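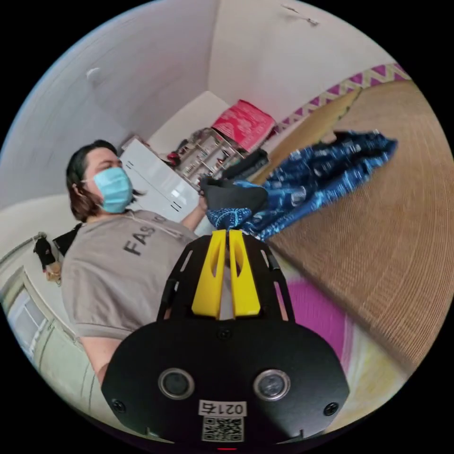 Sorting Household Textiles on the Floor: Notes on Method

14 Feb 2025

12 comments | Share this post

The purpose of this entry is to record the procedure by which clothing and small textiles are sorted in this household. Readers of the earlier entry on cabinet storage requested a fuller account, and the present text is intended to meet that request. It reflects personal practice over several years and should not be taken as professional advice.

Choice of surface

Sorting is carried out on the floor, on a woven straw mat. A bed was used for this purpose until last July, when the practice was discontinued. A mattress yields under the hands, and a folded garment placed on it does not remain flat. There was also the recurring difficulty that any sorting left unfinished in the evening had to be moved before anyone could sleep, and was generally moved to a chair, where it stayed.

A straw mat has several properties that recommend it. It is firm. It can be wiped with a barely damp cloth and dried in the open air. Dark items are easy to see against it, and this matters a great deal when the items include black socks. The mat in use has a patterned border, which has proved convenient as a limit: clothing is kept inside the border, and anything outside it is understood to be waiting for a decision.

The mat was obtained from a market stall in Warutport. A larger one from Skanetti was considered and declined, as it could not be laid flat without blocking the cabinet doors. Persons intending to buy a mat are advised to measure the floor with the doors open. This was not done on the first occasion.

Preparation

Before sorting begins, the floor is swept and the mat is unrolled. All textiles are brought to the mat in one trip where possible. Items should be fully dry. A garment that is even slightly damp at the seams will acquire an odor in a closed cabinet within a few days, and the garments folded next to it will share in the result.

A dust mask is recommended for anyone sensitive to lint or to stored fabric. Winter items that have been folded away for months release more dust than is generally expected, particularly fleece. Loose, comfortable clothing should be worn, and the knees should be protected by a cushion if the session is likely to be a long one.

Order of work

Patterned cloths and printed fabrics are taken first. They are the easiest to identify in a heap and often the largest, and once they have been lifted away the smaller pieces underneath become visible. Each is held by two corners, shaken once, and spread flat. Creases are pressed out with the palm, working from the center toward the edges. The cloth is then folded in half lengthwise, in half again, and finally in thirds, so that the printed side faces outward and the piece can be recognized on the shelf without being opened.

Soft, thin fabric presents some difficulty. It slides, and the fold opens as soon as the hand is removed. The method adopted is to fold such pieces around a sheet of heavy paper, which is then withdrawn. The author has seen cardboard recommended for the same purpose in the Fleltgate household newsletter, but found that it caught on loose threads.

Socks are taken second. They are laid out singly in a row along one side of the mat and paired only when all of them have been laid out. The temptation to pair them as they emerge from the heap should be resisted, especially where dark socks are concerned. Black and navy are readily confused under indoor lighting, and a pair formed in haste is usually discovered to be mismatched outside the home. Pairs are folded flat in thirds. They are not rolled into balls, as this stretches the cuff.

Shirts follow. Those with printed lettering are folded with the print on the outside. Drawstrings are evened at both ends and tucked inside the collar before folding; an untucked cord will find its way around the neighboring garment and bring it off the shelf as well.

Delicate and light-colored items are left for last and are handled on a clean section of the mat.

Items without a place

In every session there remains a small group of articles that belong to no category. The last such group comprised one glove, a belt from a robe no longer owned, a pillowcase of unknown origin, and a cloth napkin. It was formerly the custom to return these to the cabinet in a separate bag. The bag was opened a single time in the course of a year. At present, unclassified articles are placed in a shallow box by the door and reviewed at the end of the month. Anything still without a purpose is donated, or cut into cleaning rags if its condition does not permit donation.

The Ekwueme textile drop-off point accepts clean fabric in any condition, provided that it is bagged and tied. A standard bag there holds around 75 pieces if they are folded flat, and considerably fewer if they are not.

Placement in the cabinet

Folded items are transferred to the cabinet in the reverse order of folding, so that the heavier printed cloths are placed on the lowest shelf. Stacks are kept low enough that one piece can be removed without disturbing the others. Socks are stored upright in a drawer divider. Scented sachets were tried and withdrawn at the request of another member of the household, who objected to them strongly.

The shelves are wiped before anything is returned to them. Glossy cabinet fronts should be cleaned at the same time with a soft dry cloth, as they show fingerprints readily and will have been handled repeatedly during the work.

Frequency

A full sort is conducted at the change of season, with a short session every second week for socks and everyday shirts. The short session can be completed before dinner. The full sort takes most of an afternoon, and the mat is best left unrolled until the final stack has been put away.

A separate entry on the storage of blankets is in preparation. Questions concerning the folding of fitted sheets have been received and will be addressed there, to the extent that the author is able.

264 shares | 1453 views

Subscribe to receive new entries by email. You may unsubscribe at any time.

This site uses cookies to remember your preferences. By continuing to browse, you accept their use.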